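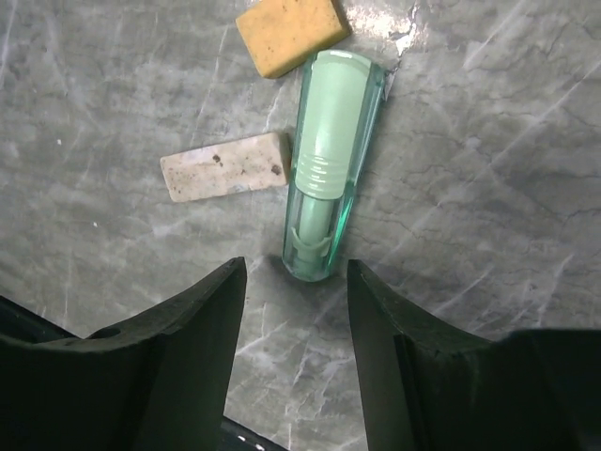

Tema 4. La cobertura local en directo se define, a efectos de esta asignatura, como la publicación sucesiva de entradas breves bajo una misma dirección, ordenadas de la más reciente a la más antigua. La unidad de trabajo es la entrada. Cada entrada debe poder leerse sin las anteriores. En la maqueta de papel que se usa en la primera práctica, las entradas se recortan y se reordenan sobre la mesa con material corriente de escritorio, como el útil de plástico verde translúcido y los dos bloques pequeños, uno amarillo anaranjado y otro de un rosa pálido tirando a beis, colocados sobre la superficie gris de aspecto marmolado. La maqueta se entrega junto con el guion de turno.

4.1. Estructura de la entrada

Toda entrada consta de hora, rótulo, cuerpo y atribución. La hora es la de publicación, no la del suceso; si ambas difieren, la del suceso se indica en el cuerpo. El rótulo no supera una línea y contiene el topónimo. El cuerpo se redacta en presente o en pretérito perfecto mientras el hecho sigue abierto, y pasa a pretérito indefinido cuando se cierra.

La atribución es obligatoria en cortes de carretera, avisos meteorológicos e incidencias ferroviarias. Se nombra al emisor del aviso y se indica la hora a la que se consultó. Las fórmulas del tipo «según fuentes» no se admiten en información de servicio.

4.2. Jerarquía de materias

El directo matinal de Brenach, que se toma como caso en este tema, aplica el siguiente orden:

Riesgo para las personas
Tráfico y transporte público
Tiempo
Sucesos sin riesgo en curso
Agenda y deporte

El orden rige para el bloque fijado en cabecera. En el flujo manda la hora. Un corte en una carretera comarcal puede quedar por debajo de un resultado deportivo posterior, siempre que siga visible en cabecera.

4.3. Caducidad

Una entrada de tráfico sin confirmar caduca. En el manual de Navaratnam el plazo es de 17 minutos, tras los cuales el redactor debe confirmar, modificar o cerrar. El cierre se publica como entrada nueva. No se borra la original: se le añade la marca «Resuelto» y la hora.

Derese propone un criterio distinto para los avisos meteorológicos, cuya vigencia fija el propio emisor. En ese caso se copia el periodo de vigencia en el rótulo y no se aplica plazo interno.

4.4. Correcciones

Se distinguen tres niveles. El error tipográfico se corrige sin aviso. El error de dato (hora, vía, sentido de circulación) se corrige con nota al pie de la entrada. El error de hecho exige entrada propia, fijada en cabecera durante el resto del turno.

Ejercicio de referencia: la cobertura de las crecidas de diciembre en Brenach. El archivo contiene 742 entradas, de las cuales 99 llevan nota de corrección. Se pide clasificar las notas por nivel y localizar las que debieron publicarse como entrada propia. La clasificación se entrega en la plantilla de Nenatex, una fila por nota.

4.5. Lecturas

Cartwright, Tayla: «Cabecera y flujo en el directo local», apuntes del curso, secciones 2 y 3.
Derese, Ebise: «Vigencia y plazo en la información de servicio», apuntes del curso, sección 1.

El acceso al archivo se hace desde Tusutano con la clave del grupo de prácticas.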